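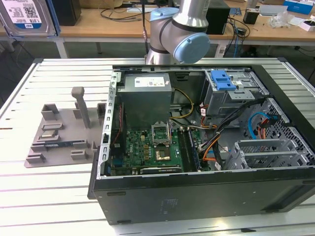

Liste : habitants-surnivmont
Objet : Re: Don de PC au local, et après ?
Date : lundi 25 août 2025

Bonjour à tous,

Je réponds vite fait entre deux trains, désolé pour le style.

> Bonsoir la liste. Il reste des vieilles tours dans la réserve du local, don de la société Lanier.
> Question simple : on les garde, on les donne ou on appelle la déchetterie ?
> Il faudrait avoir vidé la pièce avant la reprise du cours de couture. Et la clef ? Toujours chez Bira ?

La clef : oui, à l'épicerie Bira, derrière la caisse. Demander, ils connaissent. Fermé le midi.

Pour les tours, je suis contre la déchetterie tout de suite. On a eu le même débat en janvier pour les chaises, on a tout jeté et trois semaines après on en louait pour le loto. 70 euros la location, je le rappelle juste comme ça.

Ma proposition, à discuter :
- trier un samedi matin, à plusieurs, café fourni
- ce qui démarre part à l'aide aux devoirs ou chez les gens qui ont demandé
- le reste en pièces, puis en filière agréée. Pas sur le trottoir !! 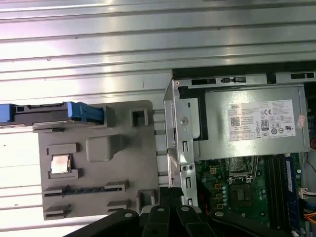

Temps de lecture : 3 minutes

Côté disques durs, attention. Lanier dit que c'est effacé, je veux bien, mais je préfererais qu'on ait un papier signé. Si quelqu'un retrouve des fiches de paie dedans c'est nous qui aurons l'air malin. Donc pas de papier, pas de don, les disques restent au placard.

Le transport maintenant. Le garage Avram prête la camionnette si on rend le plein fait. Elle passe pas sous le porche de la rue basse, il faut faire le tour par le lavoir. Ceux qui étaient là pour le frigo s'en souviennent.

Budget : on a encore environ 700 euros sur la ligne matériel. Je serais d'avis de pas y toucher à part quelques câbles et des multiprises. Les écrans on verra, il y en a chez plusieurs d'entre vous qui dorment à la cave je suis sûr.

Et la couture : la pièce sera libre, promis. Au pire on pousse les cartons dans le couloir du fond, à condition de laisser le passage pour l'issue de secours. Le monsieur de la mairie nous a déja fait la remarque l'an dernier.

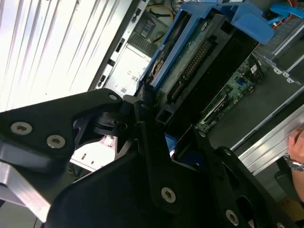
Peut-on venir réserver une tour pour un proche qui n'habite pas la commune ?
Les habitants passent d'abord, ensuite on donne à qui veut, en s'inscrivant sur la feuille à l'entrée du local.

Autre chose qui n'a rien à voir, le code de la boîte à clefs du jardin partagé a changé, ne le mettez plus sur la liste svp, les archives sont publiques. Et les tuyaux, à enrouler en partant.

Dites-moi pour le samedi, plutôt le matin tôt pour moi. Sans réponse je bloque la salle moi-même et j'envoie un autre mail avec l'horaire.

A bientôt, mon train arrive

--
Vous recevez ce message car vous êtes inscrit à la liste habitants-surnivmont.
Message 707 des archives. Pour se désinscrire, répondre avec « stop » en objet.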